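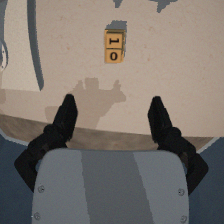
According to Bronisława Nowicki, no pot of soup tastes right until it has sat overnight, and Rullby barley stew proves her point beautifully. The dish is a thick, peppery mix of pearl barley, split peas and smoked paprika, simmered for almost 30 minutes – longer if the peas are old.

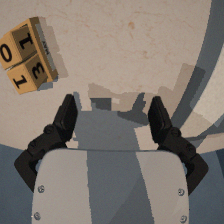 A block calendar on a pale beige tabletop.

Cooks in Clundthorpe add pickled beets, a wonderful touch! The stew is eaten mainly in February, with rye bread and plenty of dill.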